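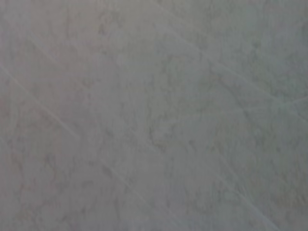

Attachment 1 – the grey surface, mottled, a little pinkish on the left

Ticket 554 – Printed sample does not match the sample on screen
Opened by: Mavis Sorensen
Product: Prevwood catalogue tool
Status: waiting for customer

Hello, I am preparing a colour booklet for our shop, Hegarty. The pages look correct in the preview. When I print them, all the light greys come out too green and the soft pattern almost disappears. The dark pages are fine. I already cleaned the print heads and changed the paper, with the same result. The booklet has 17 pages and the problem begins on the first grey one.

Reply from Saoirse Coughlan, Trenen support
Thank you Mavis. Could you please tell me two things: which colour profile is chosen under Print Settings, and is the scale at 100 per cent?

Reply from Mavis Sorensen
The profile says "Automatic". The scale was 200, I don't know why, I have never touched it. I put it back to 100 and the pattern is better now, but the green is still there.

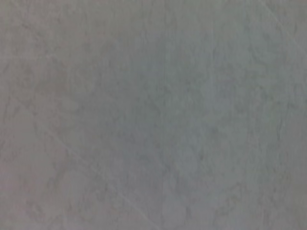
Attachment 2 – matte grey, cooler in the middle, faint vein-like marks

Reply from Saoirse Coughlan, Trenen support
I think two programs are correcting the colour at the same moment. Please try in this order:
1. Close the preview window.
2. In the printer's own menu, turn colour correction off.
3. In Prevwood, change "Automatic" to the profile for your paper.
4. Print only one grey page and let it dry before you compare.

Reply from Mavis Sorensen
Steps 1 to 3 are done. My paper is Karnana matte and I can't find it in the list – there is only Karnana gloss. Should I take this one, or is there a file I can add myself? I will wait with step 4 until I hear from you.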